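Faux marble

Faux marble is any surface made to look like marble without being cut from it. The term covers painted wood and plaster, printed films and papers, pressed laminates, cast resins and some ceramic tile.

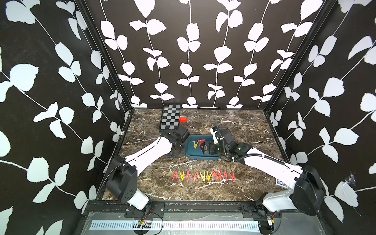

A dark brown marble-look tabletop with white and beige veins, set against black panels with a white leaf pattern.

Sellers use a number of other names for the same goods, among them "marble effect," "marble style" and "cultured marble." Only the last has a fairly settled meaning, a cast mix of resin and ground stone. The others say very little about what a buyer will get.

History

Painting plaster to look like stone is very old, and examples survive from the ancient Mediterranean. The usual account holds that people did it to save money. That is probably too simple. Skilled marbling took days of work and was sometimes done in rooms whose owners could have paid for stone. Weight was a concern in upper floors, and some painted patterns copy no known quarry at all.

Scagliola, a mix of plaster, glue and pigment polished to a shine, became popular in Italy in the 1600s. Guidebooks often claim that it cannot be told from real marble. Lorraine Greenwood, a restorer of painted interiors, has disputed this, noting that most surviving columns sound dull when tapped and feel warmer than stone to the hand.

Printed marble patterns spread with decorative laminates in the twentieth century. Early sheets repeated the same veins at short intervals, a flaw that is easy to spot on a long counter. Later printing made the repeat longer but did not remove it.

Types

Painted finishes are built up in thin glazes, with veins drawn by brush or feather. Results depend almost entirely on the painter.

Laminates consist of a printed sheet under a clear wear layer, bonded to a board. The pattern stops at the surface, so a deep chip shows the core.

Adhesive films are the cheapest type. They are sold by the roll for tables, shelves and walls, often beside floral and leaf patterns meant for the same rooms. Corners and seams tend to lift first.

Cast products carry color through some or all of their thickness. They can be sanded and polished, although the veining may look smeared.

Claims about durability

Most figures in circulation come from sellers. The brand Jalitz advertised that its film resisted "101 household stains" but did not publish the list. Nighat Lodhi, writing in a consumer newsletter in October, tested the film with 36 common foods and cleaners and reported lasting marks from 2 of them, turmeric and hair dye. Her test used a single roll and has not been repeated, so it settles little.

A rival maker, Hurkico, said that 83 percent of its customers could not tell its laminate from stone. The survey showed them photographs. Since touch and temperature are the easiest ways to tell the two apart, the number has limited value.

Heat claims deserve similar care. "Heat resistant" on a label may refer to a warm cup or to a hot pan, and many labels do not say which.

Telling it from stone

Common advice is to look for a repeated vein, feel for coldness and check an unfinished edge. None of these is certain alone. Large printed sheets may show no repeat on a small table, and thin stone veneer warms quickly in a heated room. The scratch test found in many home guides is a poor idea, as it damages real marble too.

See also

Scagliola
Terrazzo
Wood graining
Decorative laminate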